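### Kitchen notes: loading order and counter clearance

The shared kitchen on the second level now has one dishwasher serving 30 people, and most complaints reaching this newsletter concern plates left on the counter beside it. Cornel Munteanu has revised the loading sheet. The main changes are summarized below.

Plates go in the lower rack, one per slot, facing the center. Cups go in the upper rack, upside down and tilted so that water does not collect in the base. Scrape food into the bin first; a full rinse is not required. Pull the rack out completely before loading the back rows.
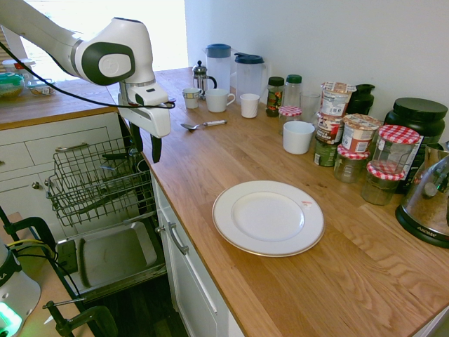 **PLARNACH, August** — Plates with a metallic rim, such as the white one with the thin gold edge on the oak counter, should be washed by hand in warm water with a soft sponge. Repeated machine cycles wear the trim. The same plates must stay out of the microwave.

The French press comes apart for washing. Unscrew the filter, empty the grounds into the compost, and wash the glass by hand. Pitcher lids go in the upper rack only, away from the heating element.

Cups in use belong along the back of the counter. Jars, bottles and yogurt pots collect at the same spot and should be cleared by 8 p.m. Yogurt goes back in the refrigerator after use. Open jam does too.

The filter at the bottom of the machine is cleaned every 2 weeks. Turn it counterclockwise, lift it out, brush it under the tap and lock it back in place before the next cycle. Report standing water to Gheorghița Crăciun, who keeps the spare filter and the service log.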